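Jurkdale Community Laundry and Clothing Room: January walk-through, with my comments

I do this round once a month, usually before we open, and I type it up the same afternoon while I can still read my own handwriting. Items are marked OK, Fix, or Watch. If something has your initials on it, please don't wait for me to chase you (I will, though!).

Outside and entrance

Front steps and handrail: OK. The rail wobble from last month is gone and I leaned my whole weight on it to make sure.

Door closer: Watch. It still slams when the wind comes from the parking lot. Sombat Kaewsai turned the screw a quarter turn while I stood there and it got better, but I'd like to see it on a really gusty day before I call it done.

Entrance mats: Fix. The left one curls at the corner and I caught my toe on it twice. Either tape it down flat or throw it out, I don't mind which.

Exit sign over the side door: OK, lit, and it stayed lit on the test button.

Washers and dryers

Lint screens: OK on all of them, and thank you to whoever has been doing these, it makes my morning so much nicer.

Dryer vent duct behind the back wall: Fix. I pulled the access panel and there's a gray felt of lint in the elbow, thick enough to peel off in one piece. That's the thing I worry about most in this building. Please keep the end dryer switched off until it's been brushed out from both sides. Pridmont did it last year and left the job number on the panel, 2639, so quote that when you call and they'll find our layout.

Supply hoses: Watch. One has a little bulge near the crimp. It isn't leaking, but I've put a strip of yellow tape on it so we all look at the same hose.

Floor drain: OK. I poured a bucket down and it went away happily.

Detergent shelf: Fix. Heavy jugs belong on the bottom, people. I moved them down again. There was also a spray bottle with no label and I'm not going to sniff it to find out, so it's set aside for proper disposal.

Sorting and hanging room

Walkway to the back exit: Fix. Donation bags had crept into it again (January always does this to us, everyone cleans out their closets at once). I need a clear path wide enough for a stroller and a grown-up side by side, all day, every day.

Rolling racks: OK, mostly. All the wheel locks hold except on the tall rack by the window, where one caster spins free. Don't load that one with winter coats until it's been swapped. 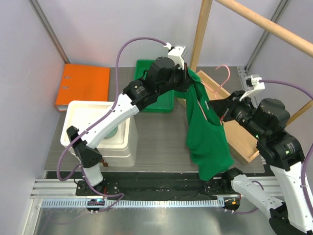
Hangers: Fix. I went through the bin and pulled out 14 that were cracked or had a sharp edge where the plastic had snapped. They'd been mixed back in with the good ones, and a split hanger can open up a fingertip faster than you'd think. Broken ones go straight in the trash, please, and not in the "maybe" box. I would love to retire the "maybe" box altogether.

Steamer: Watch. The cord is fine and the water tank is fine, but the hook it hangs on is screwed into plain drywall. Iqra Satti has a proper anchor at home and says she'll bring it Wednesday.

Shelving: OK. The label on the Srisuk unit says up to 1000 pounds across the whole thing and we're nowhere near that. Wall straps are tight top and bottom.

Electrical and fire

Extension cords: Fix. One was running under the rug by the check-in desk. I rolled it up and put it on the desk with a note. If the desk needs power over there, let's move the desk.

Panel in the hallway: OK, clear in front, door shuts, circuits labeled (in my terrible writing, sorry).

Extinguishers: OK. Needles in the green, pins in, tags signed. The Dosteck one by the dryers, tag 493, comes up for its yearly service next, so don't hide it behind the mop bucket when the technician comes.

Smoke alarms: OK, all tested, and my ears are still ringing.

First aid and odds and ends

First aid kit: Fix. We're out of the medium bandages and the burn gel has expired. I've added both to the shopping list on the fridge.

Step stool: OK. Rubber feet all present.

Mop sink light: Watch. It flickers for a minute and then settles. New tube first, and if it keeps it up we'll get somebody to look at the fixture.

The vent duct and the back walkway come first, then the mat and the hangers. I'll be by again before we open on Wednesday to check the walkway and the end dryer, and I'll bring the tape for the mat myself if it's still curling.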